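Gillov Hall

Gillov Hall is a function venue and wine bar on the upper floor of a former grain exchange. It opened in August under the ownership of Iulian Ciobanu and Paula Pîrvu, who also run the Nindia restaurant next door. The main room seats 430 guests for dinner and holds 478 standing. A smaller lounge, the Radu Room, is used for tastings and private parties.

The cellar holds more than 3000 bottles, most of them from small regional growers. Kelly Birkett has managed the bar since the opening. The hall is closed to the public during weddings and corporate events.
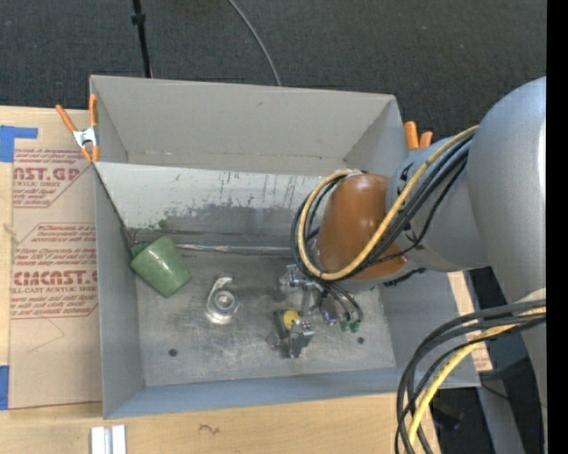
Gray metal bin on a wooden tabletop

See also: Nindia; List of function venues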